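Suche Suchbegriff eingeben Los

Start | Betrieb | Gremien | Protokolle | Kontakt

Protokoll der Sitzung des Arbeitskreises Automatisierung, Timdale Gebäudeservice

Sitzungsleitung: Frøydis Ekström
Protokollführung: Tormod Magnusson
Beginn: 13 Uhr

TOP 1 Genehmigung des letzten Protokolls
Das Protokoll der Dezembersitzung wird ohne Änderungen genehmigt.

TOP 2 Sanitärreinigung mit zweiarmigem Roboter
Frau Ekström berichtet über den Stand des Vorhabens mit der Firma Dosik. Vor einem Einsatz im Objekt Baptista werden die Abläufe in der Simulation erprobt. Betrachtet wird derzeit ein kleiner Sanitärraum mit WC, Marmorboden und einer Tür. Den Anwesenden liegen zwei Ansichten vor.
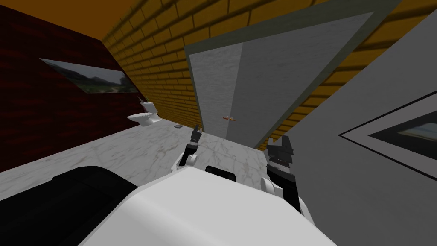
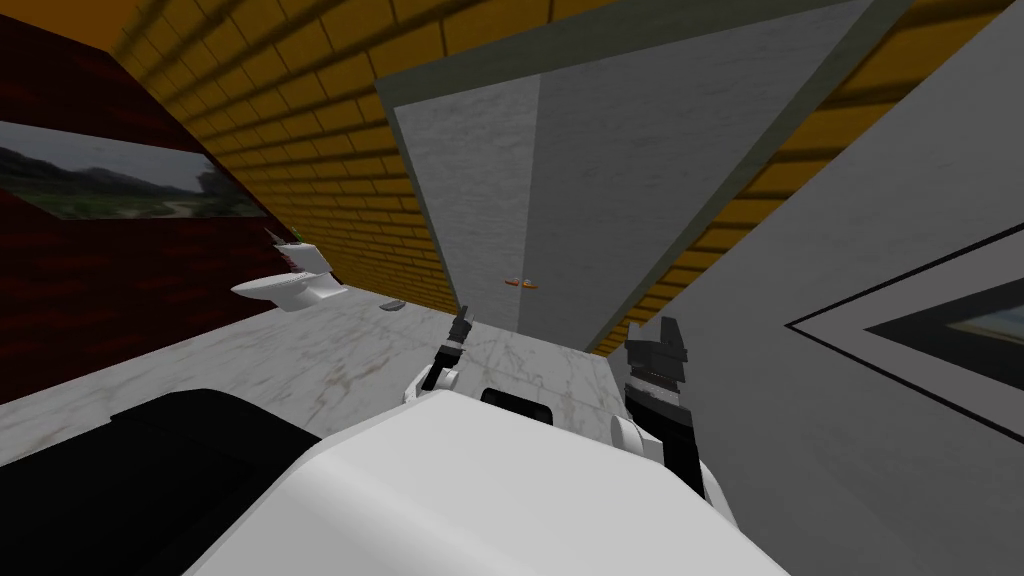 Simulierter Sanitärraum, Blick über den Roboterkörper auf beide Greifer

Herr Magnusson fragt, wer künftig entscheidet, ob Gegenstände vom Boden aufgenommen werden oder liegen bleiben. Die Reinigungskräfte treffen diese Entscheidung bisher selbst. Es besteht Einigkeit, dass sie auch weiterhin bei ihnen liegt. Dosik wird gebeten, hierfür eine Rückfrage an die Schichtleitung vorzusehen.

TOP 3 Auswirkungen auf die Beschäftigten
Betroffen sind 19 Beschäftigte der Frühschicht. Die Geschäftsführung erklärt, dass mit der Einführung keine Stundenkürzungen verbunden sind. Die Belegschaftsvertretung verlangt diese Zusage schriftlich und weist darauf hin, dass Aufsicht über ein Gerät eine andere Tätigkeit ist als Reinigung und in der Eingruppierung zu berücksichtigen ist. Die Frage wird vertagt.
Für die Schulung an der Bedienoberfläche Hikow werden insgesamt 80 Stunden angesetzt, die als Arbeitszeit gelten. Die Teilnahme ist in der ersten Phase freiwillig.

TOP 4 Beschlüsse
Ein Einsatz im Objekt Baptista erfolgt erst nach Vorlage der Gefährdungsbeurteilung (2 Enthaltungen).
Bewegungsdaten des Geräts dürfen nicht zur Leistungskontrolle herangezogen werden (einstimmig).

TOP 5 Verschiedenes
Der Schlüsselschrank im Untergeschoss klemmt weiterhin. Herr Magnusson meldet dies erneut der Haustechnik.

Diese Website verwendet Cookies. Einstellungen Alle akzeptieren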